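Why Does That Peg Only Fit in That Hole?

A Plesby Page for People Who Take Things Apart

Go and find the nearest chair. Turn it upside down (ask first if someone is sitting on it). Somewhere under there you will probably find screws, or bolts, or little round wooden pegs going into little round holes. Your chair is a crowd of parts that have agreed to stay together.

Putting parts together so they make one thing is called assembly. Yes, it's the same word as the thing at school where you sit on the floor and your foot goes to sleep. Both come from an old word for gathering things in one place. One of them is more fun.

Pegs and holes

The simplest bit of assembly in the world is a peg going into a hole. Babies do it. Grown-ups do it too, but they call it "installing a shelf" and it takes all of Wednesday.

For a peg to go in, the hole has to be a tiny bit bigger than the peg. The leftover space has a name: clearance. If there's lots of clearance, the peg drops right in and then wobbles like a loose tooth. If there's hardly any, the peg fits beautifully, but only if you hold it perfectly straight. Tip it a little and it jams. Then you push harder, and it jams harder. Then somebody goes to get the hammer, and things are rarely better after the hammer.

A round peg doesn't care which way you turn it. A square peg does. It fits 4 ways, and in between those it won't fit at all, no matter how long you glare at it.

What else is in the box?

Pegs get the attention, but they have company. A plate is a flat part that other parts sit on or in. A pulley is a wheel for a rope, string or belt to run around. A ring goes around something. A fixture is a part whose whole job is holding another part still while you work on it. It's the friend who keeps a finger on the ribbon while you tie the bow, and it gets about as much thanks.

Colors help as well. If the parts you move are one color and the parts that stay put are another, your eyes can sort them out before your hands get involved. It also helps to put the lot on a pale sheet or board. Small parts love a dark table. They go there to disappear.

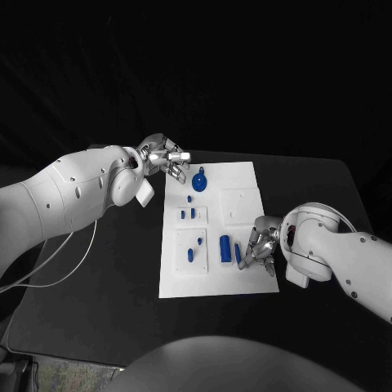
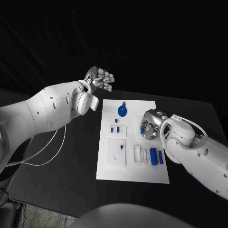 Blue and white parts, set out on a pale surface

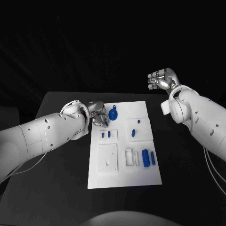
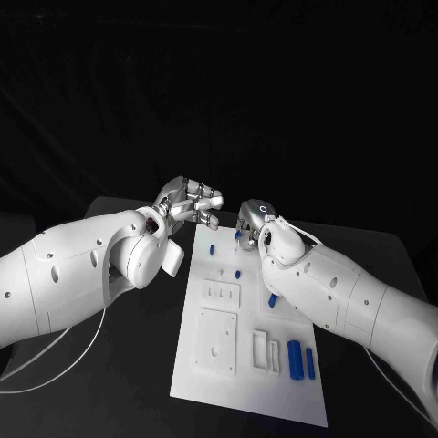
Now for the bit that everyone skips, usually while saying "I don't need the instructions."

Order matters

Think about socks and shoes. You can put on your shoes first and your socks second, but people will talk. Parts are the same. If the wheel goes on the peg, the peg has to be there before the wheel turns up. Put the lid on too early and whatever was supposed to go under the lid will be sitting beside it, looking at you.

That's why instructions have numbers. The people who write them (at a furniture company, say, or at the Hellwig toy works, where they make a wooden crane with 37 parts) have already built the thing in the wrong order several times, so you don't have to. You still will. The Hellwig crane has a hook that must go on the string before you tie the knot, and every owner of that crane has tied the knot twice.

Your hands are cleverer than you think

Pick up a pencil. Easy? You just worked out where it was, opened your fingers the right amount, closed them, and squeezed enough to hold it without snapping it. You did that without putting down your sandwich.

Now try it with oven mitts on. The pencil is the same and your arm is the same, but you've lost most of the feeling in your fingertips, and suddenly you're a bear. A lot of what we call "being good with your hands" is really feeling. Your fingertips notice when a peg has slipped over the edge of its hole, often before your eyes do.

Try it yourself

You'll need a shoebox lid, a pencil, some modeling clay and a grown-up to do the poking.

Draw 5 dots on the lid, well apart. Ask your grown-up to poke a hole through each one with the pencil, and to stop complaining about their knees.

Roll some clay into pegs. Make 3 that look right to you, then let them go firm overnight.

Try every peg in every hole. Some will drop through, some will stick halfway, and one will probably break. Put a tick next to the pairs that match.

Then do it again with your eyes shut. Use one hand to find the hole and the other to bring the peg to it. Most people find that the finding hand does more of the work than they expected.

If you want to make it harder, swap to your other hand, or wear the oven mitts. If you want to make it much harder, let your little brother help.

Next month on the Plesby Page: zippers, and why they only get stuck when you're late.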